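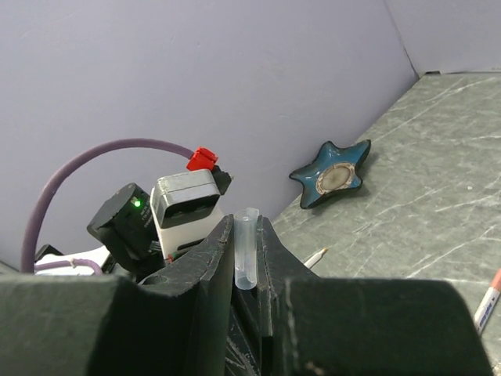
How many times can a pot of hide glue be reheated before it should be thrown out?

Two or three times over a couple of days is fine for chair work if the pot has been kept under 60 degrees and gone into the fridge overnight. Past that it gets thin and I don't trust it in anything structural. It will still do for sizing end grain or sticking down rub blocks.

That question keeps coming up at the bench, so I've put it at the top where it can be found. The rest of this entry is the glue notes from the fall, tidied up, and then today's breaks.

Background for anyone picking this up cold. We've been repairing the Kravchuk chairs with hide glue from the start, to match what was in them. They came apart cleanly with warm water and a thin knife, the old glue let go without tearing the wood, and the tenons went back in with very little work. Two of the chairs had been repaired at some earlier point with a white glue and those were a misery. The glue had gone rubbery in the mortises and nothing would stick to it. Most of the hours on those went into scraping.

What we didn't have was any idea how strong our own glue was from one batch to the next. The granules come in from Endero in paper bags and the bags are marked by grade, but the grade only tells you what it was when it left them. After that it depends on how it was soaked, how hot it got, and how long it sat. So through November I made up test joints out of the maple offcuts whenever a pot was on anyway, and wrote the pot history on each.

Soaking. Cold water from the tap, granules in first, water over. Overnight in the fridge for the coarse stuff. The fine granules are ready in an hour or less but it does no harm to leave them. I tried skipping the soak once and putting dry granules straight into warm water to save time. They clumped, the outside of each clump went to jelly, and the middle was still hard at lunch. Strained it and threw out the lumps, which means I don't know what the ratio was on that pot. Its joints are marked with an X and should be left out of any average.

Ratio. By weight, always. I had been going by eye (water to a finger above the granules) and when I finally weighed it the mix was all over the place, mostly too thin. For joints we want 1 part glue to 1.5 parts water, adjusted by watching how it runs off the brush. It should run in a stream and not break into drops. For veneer a bit thicker. For size, thin it until it looks like weak tea.

Heat. The pot thermostat reads wrong. With the dial at the mark for 60 the thermometer in the glue said 57 once it had settled, and it took most of an hour to settle. No complaint about that, 57 is a fine working temperature, but don't turn the dial up to make the number come right. Put the lid on between uses. A skin forms fast in this dry weather and if you stir the skin back in you get strings on the brush for the rest of the day.
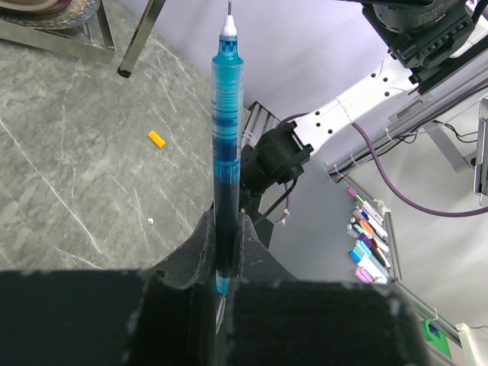 The other thing to watch is water loss. A pot left uncovered over a morning gets noticeably thicker and it's tempting to just top it up until it looks right. Weigh the jar when it goes in, weigh it at noon, add back the difference. Masking tape on the side of the jar with the starting weight is enough. Use warm water. Cold water dropped in all at once makes it go stringy and it needs a good ten minutes to recover.

Smell. Fresh glue smells of not much, a bit like broth. If it smells like a barn it's off, and it should go in the garbage and not down the sink. We had one jar go mouldy at the back of the fridge with the lid on crooked. A pinch of salt or a few drops of thymol would hold it longer but I'd sooner make less at a time.

Open time. This is what catches people used to the yellow glue. On a cold joint in a cold shop there is less than a minute before it gels, and once it gels you can push the joint together as hard as you like and all you've done is squeeze jelly. Warm the parts. The heat gun on low works but it's easy to scorch thin spindles. Better is to stand the parts by the heater while the pot comes up. I've had good luck with the old warming drawer as well, set to its lowest.

If a joint does gel early, take it apart, wipe it with a hot wet rag, and go again. There's no need to scrape. Fresh glue will take to old glue, and for us that's most of the reason for using it.

Urea as a retarder: tried it on one pot at a tenth of the dry glue weight. Open time went from not enough to comfortable, and the squeeze-out stayed soft long enough to clean up properly. The joints felt fine in the hand. I was curious to see what they did under load, see below. It does seem to draw a bit of damp. The squeeze-out I left on the bench was still slightly tacky the next morning when the plain glue beside it had gone to glass.

Clamping. Leave it overnight. I know it holds after an hour. Leave it overnight anyway, and leave it a full week before anybody sits on it.

Brushes. The cheap bristle ones with the metal ferrule put a grey-blue stain into the oak where the glue and the iron met. Use the ones with the string binding. If there aren't any left, wrap the ferrule in tape and keep it out of the pot.

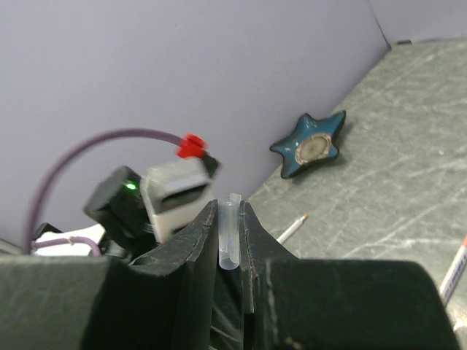
Stutinwood, December 4, 2023

Shop cold first thing, heater on before anything else. Humidity low, as it has been since the snow.

Broke the November joints today. Same setup as before: lap joint in maple, bottom piece held in the vise, load hung from the top piece through the shackle, weights added slowly until it lets go. Write down the last load it held, not the one that broke it. The hanging scale is good to 200 kg and I'd rather not find out what it does above that, so anything that reached 200 was called there and taken down whole.

Fresh pot, soaked overnight, held at 57: all of these went to 200 and were taken down. Nothing to see at the glue line. I put one back in the vise afterward and hit it with a mallet out of curiosity and the maple split beside the joint.

Same pot, second day, reheated once: same result, as far as this setup can tell. A stronger rig might separate them. For chairs it doesn't matter.

Same pot, fourth day, reheated every day: mixed. Some held to the top of the scale. The worst one let go at 117, and it let go in the glue, a clean shiny surface on both halves with hardly any fibre pulled. I looked at it under the loupe and I don't see a dry patch. Could be that I was slow closing it. I don't have a note of which joint in that lot went together last, and I should have.

Overheated pot (left on high by accident, lid off, close to simmering when found): poor. Every one of them let go well short of the others and two came apart while I was getting the shackle on. The glue had gone dark and smelled cooked. I don't think anyone needs more data on that.

Urea pot: held to the top of the scale. One of them creaked on the way up and I stood back, but it held. So the retarder looks all right for strength in a dry shop. I wouldn't put it in anything headed for a cottage or a basement until we've left a few joints somewhere damp. There's room on the shelf over the laundry sink for that.

Skipped-soak pot, marked X: broke them anyway to clear the shelf. Not recorded.

Changes to how we do it, starting now:

Pot gets a strip of tape with the date it was made up, and a stroke for each reheat. Third stroke, it stops being used for joints.

Thermometer stays in the glue, dial stays where it is. I've put a pencil mark beside it.

Make up smaller jars. Half of what we've been making is plenty for a day on the chairs, and the rest has only been going back and forth to the fridge.

Write the closing order on the test pieces, on the end grain, before they go in the clamps.

Still to do. The rockers from Onmont are apart and washed, drying on the rack. One rear leg has a split running up from the stretcher mortise, old, with dirt in it. Hot water first and see how much comes out. If it cleans up I'll work glue into it with a palette knife and a bit of heat and bind it with inner tube. If it won't clean up it will need a patch let in, and I have to look for oak with grain that slow. There may be something in the rack behind the bandsaw.

Ordered another bag of granules from Endero, the same grade as the last. Ask for the higher grade as well if there's a small bag, it would be good for rub joints but it gels even faster and I don't want it mixed up with the regular on the shelf.

Urea is nearly out. The tub is under the bench with the beeswax. Cauls need re-waxing, there's glue on the small ones.

Pot emptied and washed. Heater off.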